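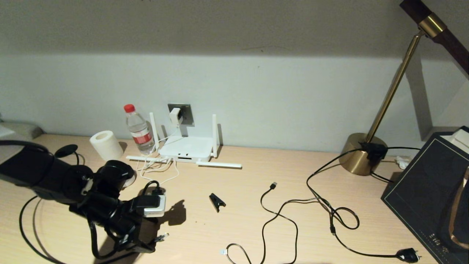
Wanted: one patient person to sort out our cables

The Oston shared office is looking for a part-time Cable and Desk Keeper. We would have called it something grander, but the last grand title attracted people who wanted to talk about strategy, and what we need is someone who can tell us which lead goes into the router.

The post is two mornings a week to start with, 5 hours in all, and pays 400 pounds a month. You would look after the desks, the sockets, the plug adapters, the Wi-Fi and the large plastic crate known as Skutora, into which every unloved lead in the building has been thrown since we moved in. Nothing has ever come out of Skutora on purpose.

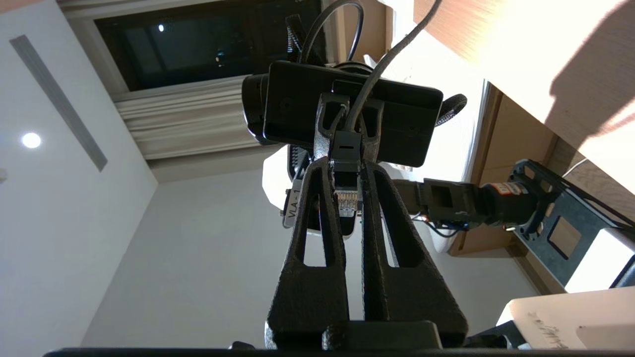
By the Oston office desk

What you would be doing

Going through the network leads, grey ones and black ones, and finding out which still work. Labelling both ends. We did label one end of everything in April, and have been living with the results.

Putting things back on the desks where people can find them - tape, clips, the lamp, the short USB lead that everyone borrows. Returning adapters to the people who own them, where those people will admit to it.

Keeping the wiring list up to date. It lives in a ring binder called Dafis, after the firm that wired the building and then stopped answering the phone. The binder has gaps. The gaps are mostly the second floor.

Who we are after

You should know an Ethernet plug when you meet one and be able to fit a new end to a cable without swearing in front of clients. Good eyesight helps, or good glasses. You needn't have any certificates. A tolerance for dust is essential, and so is the ability to say "have you tried the other socket" in a kindly voice.

We can spend up to 2,000 pounds this year on cable trays, ties and new leads, and you would decide how. Please don't spend it all on ties. The last person did, and we're still using them.
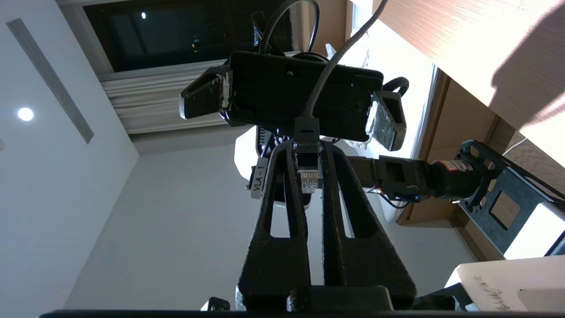
Prodden Noticeboard, Issue 5, page 2

How to apply

Write us a letter, one side of paper, telling us about the worst tangle you have ever dealt with and how long it took. Drawings are welcome. Leave it in the Oston letterbox on the Prodden side of the building, or hand it in at the front desk between nine and noon.

Letters should reach us by May 21, 2023. We'll ask a few people in for a cup of tea and a go at Skutora. Bring your own gloves if you're fussy.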